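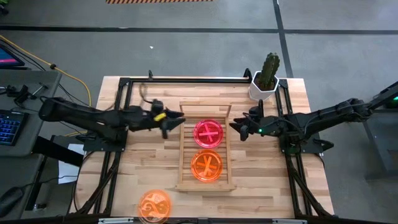 Two arms, one rack, three discs. Open day at Fernance, 20th December.

1/ Went to the Fernance open day in Istow. A few people asked me to write it up, so this is a thread. I work in packaging maintenance and I'm not a robotics person, so take the technical parts with that in mind.

2/ Getting in was easy. You sign a sheet, get a sticker and wait by the coat rack until they have enough for a group. Ours was 11 people. Parking is a problem. The lot behind the building was full and I ended up on Fultilberg Road, a good walk in the cold.

3/ The first stop was a talk with slides. It ran 20 minutes and covered the company history and the move from the old building. Skip it if you're short on time. The benches are in the next room and you can go straight through.

4/ The bench in the photo is the one I spent the most time at. They call the setup Aryee. Two black arms mounted on opposite sides of a wooden table, facing each other, with a wooden rack between them. The job is handling round discs and the rack that holds them.

5/ The discs are see-through enough that the slats show through them. Pink and orange in the rack when I took the picture, and a lighter orange one out on the table. I asked if clear plastic is harder for the cameras than solid plastic. The answer was yes, and that glare from the ceiling lights is worse than the color.

6/ Each arm has a two-sided gripper with fairly pointed fingers. I expected suction cups, because that's what we run at work. They said they tried suction in March and went back to fingers since the raised parts on the discs broke the seal. Makes sense to me. We lose seal on embossed lids all the time.

7/ Speed: slow. If you're used to a production line you will get impatient. One person in our group asked when it goes faster and was told that speed isn't what they're working on this year. They want the same result from a lot of different starting positions first.

8/ They had a run log up on a whiteboard. 1,736 attempts on the disc task so far. I asked how many of those were good and was told they don't give that out at open days. Fair enough, but then I'd leave the total off the board too.

9/ Cable routing, for the people who follow me for that. One arm has a cable that goes up in a loop over the wrist. On the other the cables are wrapped close around a joint. I'd like to know which one fails first. The staff said they replace cables when they see wear and don't have a schedule.

10/ The table is butcher block, which I liked. Black rails all around it. There's also a potted cactus in the back corner, inside the rails, near one of the grippers. It's a nice cactus.

11/ Questions were handled well. The staff at the bench build the thing themselves, so you get a real answer or "we don't know yet." I got "we don't know yet" on battery backup and on what happens if a disc is cracked.

12/ Price came up, of course. They wouldn't quote a full station. The only number I heard all day was $300 for a set of replacement fingers, and the person who said it looked like they wished they hadn't.

13/ Would I go again? Yes, if they have a different task running. Go early, wear shoes you can stand in, and bring your own water — the machine in the hallway only takes coins.

14/ Someone asked in the replies if kids can come. The sign at the door said 12 and up with an adult. There were a couple of teenagers in the group after mine.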